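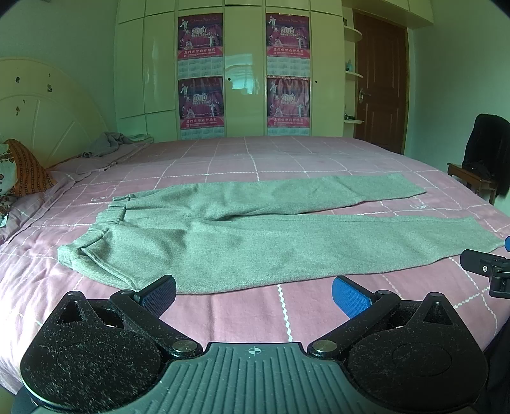

Community Growing and Field Service — handout 3

Notes for the session on water and composting at the Girnden plots. Read before you come please, we start at 10 sharp and there isn't time to go over it twice.

Corrections to handout 2 first. The sketch map had north pointing the wrong way. The toilet block is on the road side. Ritu Dhillon spotted it, thanks Ritu.

1. Where we got to

Last session: soil. Everyone did the jar test (soil, water, shake, leave to settle). Most Girnden samples came out heavy on silt, with a band of clay on top. The Trinport samples were sandier and drained far too fast. Keep both sets of results, you need them for the written piece.

Reminder of terms:
Texture — how much sand, silt and clay. You can't change this much.
Structure — how the bits hold together. You can change this, for better or worse, and walking on wet beds makes it worse.
Organic matter — anything that was alive. Feeds the soil life, holds water.

2. Water

Main question for a shared garden: who waters, when, and from where. Sounds dull. It is what most shared gardens fall out over.

At Girnden there is one standpipe, plus rain tanks off the hall roof. Pressure drops badly in the early evening when the houses opposite are all running taps. So the growers water in the morning, or from the tanks.

Working out roof catch. One millimetre of rain on one square metre of flat area gives one litre. So a roof covering 40 square metres, with 10 mm of rain, gives 400 litres before losses. You then lose a bit to splash, gutters, the first dirty flush. Use the area the roof covers on the ground, not the slope. People got this wrong last year, every group bar one.

How much to give. Push a finger in to the second knuckle. Damp, leave it. Dry, water slowly and let it sink, then go over again. A quick sprinkle every day keeps the roots near the top and they suffer the moment anyone goes on holiday.

Clay beds: slow and seldom. Sandy beds: little and more often, and mulch them.

Mulch — straw, leaf mould, half-rotted compost, cardboard with the tape off. Put it on wet soil. On dry soil it keeps the rain out as well as it would have kept the damp in. Leave a gap round stems.

3. Compost

Three bays at Girnden: filling, resting, using. Labels have faded so ask. Do NOT add to the resting bay. Shalini Upadhyay lost a whole season's heap that way when someone kept topping it up with fresh peelings, and she will tell you so herself.

Greens: peelings, grass cuttings, soft weeds before they seed, coffee grounds.
Browns: dry leaves, torn card, straw, small twigs.
Keep out: cooked food, meat, dairy, bindweed roots, couch grass, anything glossy.

Mix by bulk, more browns than you think. Slimy and smelly means too wet or too many greens, so fork in card. Dry and nothing happening means the opposite — add greens, add water, turn it.

Turning. Lets air in, speeds things up. If you don't turn it you still get compost, only later. Several of the older plot holders never turn and their soil is the best on the site, so don't go in telling them how it's done.

4. Working with the growers

You are guests. The plots belong to people who will be there long after your course mark has come through.

Ask before pulling anything up. One plot at Girnden is full of what looks like weed and is a crop. Tanveer Usmani grows amaranth and fat hen for the leaves and has had both hoed out by helpful students.
Ask before taking notes about a person. Soil is fine.
Finish the job you started. A half-dug bed is more work for the owner then an undug one.
Put tools back clean. Spades on the left hooks, forks on the right.

Renu Dubey is the contact on the day. If she says stop, stop.

5. Case for discussion — Fedoruk Street

Read this and come with a view.

Fedoruk Street garden was set up by a student group over one April. Eight raised beds, a shed, a sign. All the digging got done on time. The neighbours had been asked what they wanted and said herbs, somewhere to sit and a gate that locked. They got beds. By the second summer 3 of the 8 were in use and the rest had gone to dock and nettle. Imre Major, who lives at the end of the row, later put in a bench and a lock and people started coming back.

Think about:
What was asked for and what was built.
Who held the key after the students left.
Whether beds in use is a fair way to judge it. I don't think it is but argue with me.

6. For next time

Written piece, two sides at most. Compare water at Girnden and Trinport using your own jar results. Show the roof sum in full, with units.
Read the Jiment chapter on shared tools, skip the part on funding.
Boots, gloves, a drink. Old clothes. Long sleeves for anyone on the nettle end.

Minibus goes from the back gate, not the front. If your late, ring Renu and make your own way over.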